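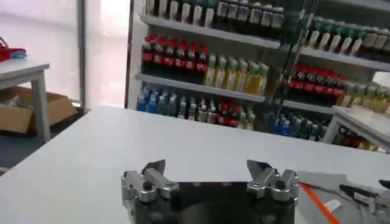 Folding room, main table, looking towards the window side

VESCOMBE – ROOM SAFETY CHECK
Form 1272, room copy
Date of check: May 6, 2020
Checked by: Abena Addo
Accompanied by: Anselmo Tejada, for the first half, until he remembered a phone call
Last full check: December

Marks used: OK / Attend (sort it out this week) / Stop (do not use until fixed). Comments are mine unless there is a name on them. Please add yours underneath the section and resist the temptation to change the mark.

1. FLOORS AND WALKWAYS

1.1 Main route to the door clear – OK
Clear when I walked it, at a normal pace and carrying nothing. I would like someone to try it with an armful of polo shirts before we congratulate ourselves.

1.2 Floor free of loose items – Attend
Cardboard box on the floor by the clothes table, flaps open. The December sheet also says "cardboard box on floor, to be moved". I can't swear it is the same box. Boxes go flat against the back wall of the store, or they go to recycling, and a box with things in it goes on a shelf like everything else.
There was a sheet of paper on the floor too. Paper on a smooth dark floor is a very cheap way of getting an afternoon off work.

1.3 Floor surface sound – OK
No lifting at the joins. Dralisum's cleaning notes are still in the folder and still unread, judging by the staple.

1.4 Wet floor sign available – Attend
Available in the sense that we own one. It was in the van.

2. TABLES

2.1 Stable, no rocking – OK
Leaned on each corner of the main table in turn. The small table by the window was given the same treatment and took it well.

2.2 Surfaces clean and free of snags – OK
Run a hand along the edge before you start. A shirt will find a rough spot faster than you will, and then it's a second.

2.3 Tables used for one job at a time – Attend
The main table is for folding. The side tables are for whatever comes before and after folding, and at present that seems to include everything that has ever come before or after folding. Clothes waiting should be in a pile you can lift in one go. If the pile has started to lean, it's two piles.

2.4 Working height suitable – OK
Naa Fiadzo says fine, Abdul-Rahman Korletey says it was designed for children. Both have been offered the platform. Both have declined the platform.

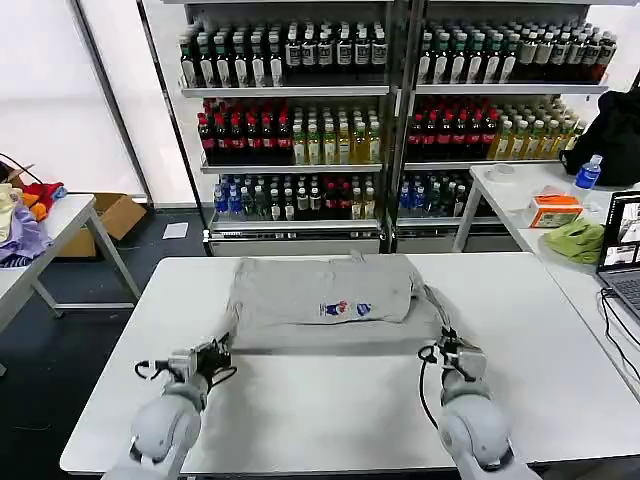
2.5 Folding method as per the wall sheet – OK, mostly
Flat first, smooth from the middle outwards, sleeves in, hem up. Printed side ends up on top so that whoever packs can tell what they've got without unfolding it. I checked a few from the finished stack and one had its sleeves tucked in with real imagination. No safety issue there, I just wanted it written down somewhere.

2.6 Pins, clips and tags removed before folding – OK
Pin pot in use, lid on. Thank you.

3. SHELVING AND DRINKS STOCK

3.1 Uprights straight, shelves level – OK
Checked by eye and then with the level, which agreed with me.

3.2 Shelves secured to wall – Attend
Both units feel firm. One fixing at the top turned a little under my fingers and shouldn't have. Després supplied the brackets, and the spare bolts are in a bag marked "misc", along with the rest of civilisation. Job 1451 raised.

3.3 Load within limit – OK
The limit in our folder is 200 kg a shelf, spread evenly. Drinks are heavier than they look and there are a lot of them, all three levels of both units. Nothing is to go on the very top, however light and however briefly.

3.4 Bottles upright, caps tight, labels forward – OK
Very smart. The red-capped ones on the middle shelf with the pale teas beside them look better than some shops I've paid money in. Whoever faces them up, please go and do my kitchen.

3.5 Heavy stock low – Attend
The bottom shelf is mixed and I think it could take more of the water. Not urgent. Nothing should be pulled from the bottom by bending over the folding table, though. Walk round.

3.6 Leaks – OK
None. Sniffed for cola, found none.

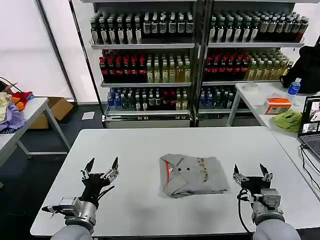 Dzifa Yakubu disagrees with 3.5 and has asked for it to be put in writing, so: the bottom shelf was arranged that way on purpose, the mixed bottles are the ones people ask for least, and if the water goes down there everyone will be on their knees all day. Dzifa would also like a kick stool, and points out that one was promised in December.

Fair. 3.5 stays at Attend until the three of us have stood in front of it together. Kick stool added to the order. I'd forgotten the kick stool.

4. ELECTRICAL AND CABLES

4.1 Cables off the floor across walkways – OK
Across the route to the door, nothing.

4.2 Cables on tables kept tidy – Attend
There are black cables running over the table where the laptop sits, and an orange one lying across the main table. Clip them along the back edge where you can. Keep folded work well away from them, or you will pick up a shirt and find you have picked up rather more.

4.3 Drinks away from electrical items – Attend
A bottle of water on the same table as an open laptop. We have two entire units for bottles.

4.4 Sockets and plugs undamaged – OK
No scorching, no cracks. The extension lead by the door has a test sticker that I could read, dated within the year.

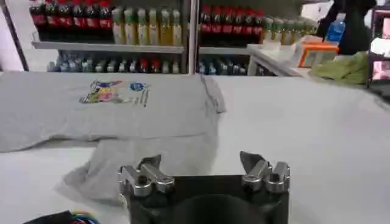

4.5 Loose leads put away at end of day – Attend
Coil, tie, hook. The hook is the metal thing behind the door with Naa's umbrella on it.

5. FIRE AND FIRST AID

5.1 Extinguishers in place and in date – OK
Vendley came in spring and signed both tags.

5.2 Exit sign lit – OK

5.3 Combustibles kept down – Attend
See the box. See also clothes against the window side, where the blinds hang. Leave a hand's width.

5.4 First aid kit complete – Attend
Should hold 18 plasters, assorted. It holds the tiny round ones no finger has ever needed. Scissors missing, last seen cutting tape.

6. ACTIONS

Box and paper off the floor – Abdul-Rahman
Top fixing tightened, job 1451 – Anselmo, once off the phone
Cable clips – Abena
Plasters, scissors, kick stool – on the order
Bottom shelf – Abena, Dzifa, Naa, at the shelf, with tea

Nothing marked Stop. Room may be used. Comments after today go on the back of the sheet, in pen, and please put your name, as I do know everyone's handwriting.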